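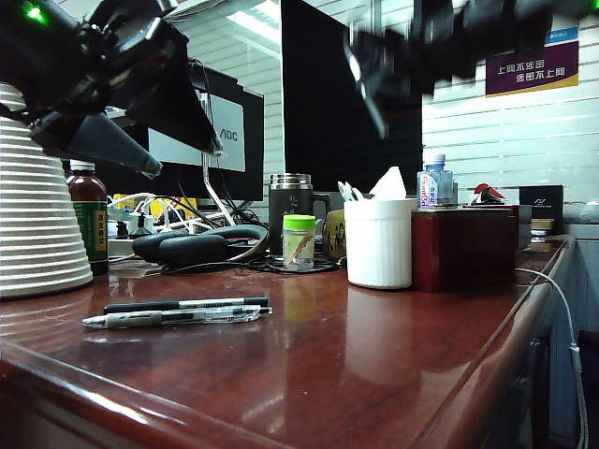

책상 위에서 움직이는 양팔 로봇 '레이(Rey)'. 왼쪽 그리퍼 위쪽에 녹색 표시등이 켜져 있고 앞쪽에는 펜 두 자루가 나란히 놓여 있다.

플렐게이트, 탁상형 양팔 로봇 '레이' 정비 절차 개편
손가락 부품 교체 주기 앞당기고 영점 확인은 매일 하기로

로봇 운용업체 플렐게이트(Plellgate)가 퓨스빌(Fusville) 사무실에서 가동 중인 탁상형 양팔 로봇 '레이'의 설치 및 정비 절차를 새로 정했다고 2025년 7월 13일 밝혔다. 손가락 부품의 교체 주기를 앞당기고, 작업 시작 전에만 하던 영점 확인을 점심 이후에도 한 번 더 하는 것이 주요 내용이다.

레이는 팔 두 개와 그리퍼 두 개로 구성된 장비다. 펜, 병, 컵, 휴지통 같은 사무용품을 집어 옮기는 작업에 쓰인다. 전용 작업대를 두지 않고 직원들이 쓰던 책상에서 돌리고 있어, 모니터와 배선이 그대로 있는 환경에 맞춰 팔의 동작 범위를 잡아야 한다.

이번 개편은 지난봄부터 이어진 파지 위치 오차가 계기가 됐다. 회사에 따르면 오른팔이 펜처럼 가는 물건을 잡을 때 집는 지점이 조금씩 바깥쪽으로 밀리는 일이 잦았다. 처음에는 카메라 보정값을 의심했으나 보정을 다시 해도 같은 현상이 나타났다. 정비 담당 장광밍(Guangming Jiang) 씨가 오른쪽 그리퍼를 분해해 손가락 부품의 고정 나사가 풀려 있고 접촉면 안쪽이 닳은 것을 확인했다.

장 씨는 "소프트웨어 쪽을 이틀 정도 들여다봤는데 기록에는 아무 이상이 없었다"며 "손가락을 손으로 흔들어 보니 유격이 느껴졌다. 그 점검을 먼저 했어야 했다"고 말했다.

플렐게이트는 그동안 손가락 부품을 파지 횟수와 관계없이 분기마다 교체해 왔다. 앞으로는 파지 1000회마다 그리퍼를 정지시키고 접촉면을 점검한다. 닳은 자국이 기준선을 넘으면 남은 기간과 상관없이 바꾼다. 교체는 좌우 한 쌍을 함께 한다. 한쪽만 새것으로 바꾸면 닫힘 중심이 어긋나 보정을 두 번 해야 하는 경우가 있었다고 회사는 설명했다.

고정 나사는 교체할 때마다 새 나사를 쓰고 풀림 방지제를 바른다. 조인 뒤에는 나사 머리와 몸체에 걸쳐 표시선을 긋는다. 다음 점검 때 선이 어긋나 있으면 나사가 돌아간 것으로 보고 다시 조인다.

영점 확인은 하루 두 번으로 늘었다. 담당자는 양팔을 대기 자세로 보낸 다음 기준 블록을 잡게 하고, 그리퍼가 닫힌 위치값을 전날 기록과 비교한다. 값이 허용 범위를 벗어나면 그날 작업을 시작하지 않는다. 확인에 걸리는 시간은 한 팔에 5분이 채 되지 않는다고 한다.

전원을 넣는 순서도 문서로 정리됐다. 제어기를 먼저 켜고, 양팔이 대기 자세에서 멈춘 것을 본 뒤 그리퍼 전원을 올린다. 표시등이 켜지지 않은 그리퍼에는 동작 명령을 보내지 않는다. 종전에는 담당자마다 순서가 달랐고, 그리퍼를 먼저 켰을 때 통신 연결이 끊어져 재시작하는 일이 있었다.

배선은 가장 손이 많이 간 부분이다. 책상에서는 로봇 외에 모니터와 다른 기기도 전기를 쓰기 때문에 팔이 지나가는 길에 선이 걸릴 수 있다. 새 절차서는 팔을 최대로 뻗은 상태에서 선이 닿는지 손으로 먼저 움직여 보고, 닿는 선은 책상 뒤쪽으로 돌리도록 했다. 멀티탭을 옮겼을 때는 이 확인을 처음부터 다시 한다.

절차서 초안은 협력업체 클레수넌트(Clesunent)의 낏띠퐁 푸통(Kittipong Phuthong) 씨가 맡았다. 점검 항목은 처음에 50개였으나 현장에서 써 본 뒤 중복되는 항목을 합쳐 29개로 줄였다. 푸통 씨는 "항목이 많으면 뒤쪽은 읽지 않고 표시만 하게 된다"며 "매일 볼 것과 부품을 바꿀 때만 볼 것을 나눴다"고 했다.

광택이 있는 책상 표면도 절차서에 한 항목으로 들어갔다. 상판에 물건이 비치면 인식 프로그램이 반사된 모양을 물체의 일부로 읽는 경우가 있어서다. 플렐게이트는 책상을 바꾸거나 덮개를 까는 방안을 검토했지만 실제 사무 환경에서 쓰는 장비라는 점을 고려해 그대로 두기로 했다. 대신 보정을 할 때 천장 조명을 켠 상태와 블라인드를 내린 상태를 고정 조건으로 적고, 조건이 달라지면 보정을 다시 한다.

팔 관절은 이번에 교체하지 않았다. 오른팔 손목 관절에서 소음이 난다는 보고가 있어 덮개를 열어 봤지만 이상은 발견되지 않았고, 케이블 고정 클립이 덮개 안쪽에 닿아 나는 소리로 확인됐다. 클립 위치를 옮긴 뒤로는 같은 보고가 없다. 관절의 정기 점검은 9월에 잡혀 있다.

회사가 집계한 올해 상반기 레이의 정지 시간은 약 116시간이다. 이 가운데 그리퍼와 관련된 정지가 절반을 넘었다. 플렐게이트는 새 절차를 적용한 뒤의 정지 시간을 따로 집계해 9월 점검 결과와 함께 정리할 계획이다.

예비 부품 보관 방식도 달라진다. 손가락 부품과 나사는 한 봉투에 한 벌씩 담아 장비 옆 서랍에 두고, 꺼낸 사람이 정비 기록에 날짜와 팔의 좌우를 적는다. 떼어 낸 부품은 바로 버리지 않고 다음 교체 때까지 보관해 마모된 위치를 비교하는 데 쓴다.

장 씨는 "왼쪽과 오른쪽이 닳는 모양이 다르다"며 "오른팔에 가는 물건이 몰려서 그런 것으로 보고 있는데, 작업을 양쪽에 나눠 배정한 뒤 한 번 더 비교해 볼 생각"이라고 말했다.

새 절차는 퓨스빌 사무실의 레이에 먼저 적용되며 다른 장비에 대한 적용 시점은 정해지지 않았다.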